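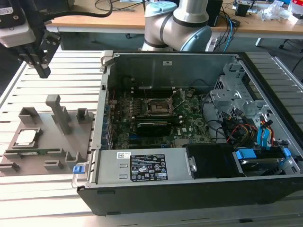 Vomo: Bench Gallery, Desktop Assembly

Vomo is the teleoperated assembly project at Luik, run from the ground floor of the Jukstead building. The work covers small insertion tasks inside a desktop computer: processor, memory, connectors, covers. An operator performs each task through the arms, the controller records it, and the recordings are used to train a policy that repeats the task without the operator. The gallery page is kept for people who read the task sheets and want to know what the hardware and the procedure amount to in practice. Notes are grouped by subject and are updated when the bench changes.

Bench, processor and memory setup

Tower on its side, panel off, board facing up. The processor waits in a square nest on the left of the fixture plate and a memory module is held in a slot just below it. The socket is empty, with the retention bracket raised.

The fixture plate is 3D printed. It has been through several revisions, mostly to the nest clearances. The present nest lets the processor be lifted by its edges with a two-finger gripper and still returns it to the same position to within the width of the chamfer.

The slatted aluminum bench takes slot hardware anywhere along its length. Task sheets give fixture positions by slat and offset, measured from the left end of the bench.

The board carries a Dell logo near its lower right. Operators use it as the orientation check when a chassis goes back on the bench after service.

Operator station

Control is by leader arms. The operator moves a pair of light arms by hand and the bench arms follow joint for joint, with scaling off by default. The leader arms weigh little enough to hold for a session but are not fully balanced, so the elbow rests stay on.

Gripper opening is mapped to a trigger on each leader. Full travel on the trigger is full travel on the fingers. A softer mapping was tested for the processor task and dropped; operators overshot on release.

There is no force feedback at the hand. Contact is judged from the video and from a bar on the screen that shows motor current at the wrist. Experienced operators watch the video. New operators watch the bar for their first few sessions and then stop.

Foot pedals: left starts an episode, right ends it, both together discard it. The discard pedal combination was chosen after a number of good episodes were thrown away by a single misplaced heel.

Control software

Davus is the controller and recorder. It logs joint positions, commanded positions, gripper state and all video on one clock. Everything is written at 20 samples per second, video included, and the files are cut at the pedal marks.

Davus refuses to start an episode if the leader and bench arms differ by more than the set limit at any joint. The operator brings the leader to match and presses the pedal again. It is a small annoyance repeated all day, and it has prevented at least one broken finger mount.

Time offset between commanded and reached position is logged but not corrected at recording. Correction is left to training, where it can be changed without collecting the data over again.

Task A: processor into socket

Start state: processor in nest, bracket raised. End state: processor seated flat in the socket, fingers clear by more than a finger width, bracket untouched. Closing the bracket is a separate task with its own sheet.

Grip on two opposite edges, above the contact face. The grip is checked by a short pause over the nest, long enough to see a tilt on the wrist view if there is one.

Approach the socket from directly above. Rotation is set before descent. Correcting rotation inside the socket frame drags the package across the contacts and ends the episode as a failure, whatever the final position looks like.

Release is the hardest part to show well. The fingers should open together with no lift until both have cleared. Operators tend to lift early, and a policy trained on early lifts will pull the processor back out of the socket now and again.

Bent contacts are the main cost of the task. Boards used for Task A are service boards and are not powered. Inspection is by loupe at the start and end of each block of episodes.

Task B: memory module into slot

Start state: module held horizontally in the fixture, slot latches open. End state: module down, latches closed on both ends.

The move has a turn in it. The module leaves the fixture flat and has to arrive at the slot on edge, with the notch on the correct side. Some operators turn at the wrist in one motion and some regrasp against the second arm. Both are accepted, but they are tagged separately in Davus, and mixing them in one training set gave a policy that hesitated halfway between the two.

Press down at one end until the latch moves, then the other. Pressing at the center was tried. The fingers slid.

The second arm may steady the chassis during the press. It should make contact before the press begins and stay until the latch is seen to move.

Task C: power connector

Listed here for completeness. The connector task is not yet in regular collection. Cable position varies too much between resets, and the reset itself takes longer than the episode. A cable comb for the start position is on the print list.

Resets

Resets are done by hand, by the operator, from the open side of the bench. Arms go to the parked pose first and the enable switch is turned off. This is the one step of the procedure with no permitted shortcut.

The processor goes back into the nest with the corner mark toward the operator. Every tenth reset the mark is turned a quarter in the nest on purpose, and the sheet records it — otherwise the policy learns a fixed wrist rotation and fails on any other start.

Chassis position is also varied, by small shifts along the slats. Shifts are read from the printed table for the session and are not chosen freely. Operators asked to place the chassis "at random" put it in the same three places.

Views

The policy receives an overall view and a wrist view from each arm. The overall view carries most of the approach; the wrist views carry the last few millimeters. When a wrist view is blocked by the arm's own cable, the episode stops and the cable is dressed again.

Lighting is fixed. Blinds stay down in the afternoon, when sun from the west side reaches the bench and the bright metal of the chassis washes out the overall view.

Episode review

The current set stands at 600 recorded episodes across Tasks A and B. Of these, 351 have been accepted for training and 211 rejected. The remainder are waiting for a second reviewer.

Reasons for rejection, most frequent first: early lift at release, rotation corrected in contact, pedal pressed late, wrist view blocked, start state not as on the sheet. Late pedals can sometimes be recovered by trimming. The rest cannot.

Slow episodes are not rejected. Pauses longer than two seconds are, unless the sheet calls for one. A pause teaches the policy to stop, and a stopped policy has no reason in its data to start again.

Recovery episodes form their own group. The operator begins with the part badly gripped or slightly off position and shows the correction. These are short, dull to collect, and worth more per minute than anything else in the set.

Operator practice

New operators begin with a plastic blank in place of the processor. The blank has the same outline and no fine contacts to damage at the other end. They move to the real part when ten blanks in a row go in without a correction.

Sessions run 40 minutes and then the station changes hands. Quality falls off before the operator notices it — the current bar shows harder contacts well ahead of any complaint about tired wrists.

Each operator's episodes are tagged by number. Training sets are balanced across tags. An early policy trained mostly on one operator copied a habit of tapping the nest before each grip, and tapped it thereafter in every trial.

Changes since the spring

Fixture plate: nest clearance increased, lower holders moved outward.
Davus: start limit can now be set per joint. Defaults unchanged.
Task A sheet: pause over the nest added.
Task B sheet: regrasp tag added, center press removed.
Arms: finger pads replaced on both, wrist cable rerouted on the left.

Task sheets and the fixture drawings are on the Vomo page, under Bench. Requests for the trimmed recordings go to the Luik data desk at Jukstead and should state the task, the operator tags wanted and whether recovery episodes are to be included.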